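Dining Room Service 2, Unit 344
Handout: Glassware, polishing and setting
Revised 2026-03-23

Bring this to the practical. Quiz covers pages from Kang on glass plus what's below.

Before you start
Wash hands, dry them properly. Sleeves up. No rings with raised stones, they scratch.
Polishing cloths come from the top shelf, not the drawer. Drawer ones are for counters. If a cloth smells like the fryer put it in the wash bag and get another.
Lint check: shake it out, rub a corner on your dark apron. Fuzz left behind = don't use it.

Two kinds of glass we use
Soda-lime. Cheap, tougher, a bit heavier. All the everyday tumblers from Idley.
Crystalline. Thin rim, rings when you tap it (please don't tap it). Stemware for the Vermont dinner in July only.
Stock list number for the tumblers is 3565, you need it on the breakage slip.

Water spots
Minerals left when the drops dry. Worse if racks sit in the machine with the door shut. Open the door, wait about 20 minutes, then unload.
Spots that don't move with steam: white vinegar and warm water, rinse, start over.
Cloudy all over and vinegar does nothing? Probably etching. Permanent. Pull it from service, tell whoever is runing the shift.

Holding and polishing
Hold the base through one end of the cloth. Other end goes inside, thumb in, fingers out.
Turn the glass, keep the hand still. Twisting both hands opposite ways is how stems snap and how people get cut.
Never push a whole fist in. Narrow tumblers especially.
Rim last. Hold up to the light, look through not at.

Setting down
Lay a clean cloth first, flat. Glass goes on cloth, upright, never straight on the steel.
Low on the body or by the stem. Fingers off the rim from here on, this is where most of you lost marks at the Nevirero lunch.
Space between pieces so they dont touch. One clear glass standing on white, easy to check for smears:
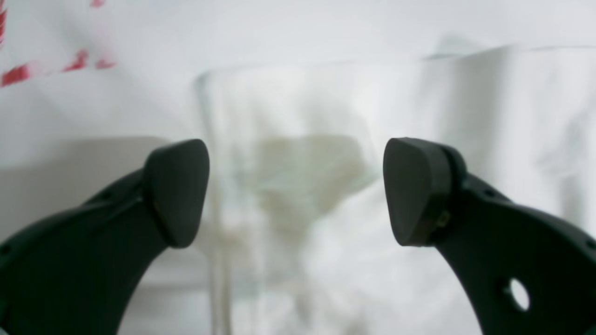 Breakages
Stop, say "glass" out loud, nobody walks through. Dustpan, then damp paper towel for the slivers. Goes in the hard bin, never a bag. Any ice nearby gets thrown out, all of it. Then the slip.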